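Chapter 5
Plates, Cutouts and Cables

Before you start. Read the whole page first, then pick anything up. Most spoiled parts in the Corkenach workshop get spoiled in the first 2 minutes – wrong face down, cable tugged, finish scratched.

What you need to know by the end:
how to mark out a round cutout
how to tell a front face from a back face
where a cable should leave a plate, and were it shouldn't

Key words: cutout, connector, fitting, strain, face.

A flat plate looks simple. It isn't much use untill something passes through it or fastens to it. So – holes first, edges second, wiring last. Work on a clean wooden top. Keep the cable slack.

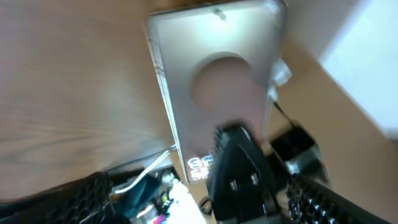 Tadeusz Cieślak would put the wiring before the edges, and says a student who has seen where the connector sits files that side more carefully. Fair point. Try both orders on scrap.

Starter task. Draw a plate, full size, one large round hole near the middle. Mark the long axis. Add a connector on one side and show the cable's path in pencil. Keep the drawing, you need it for 5.2.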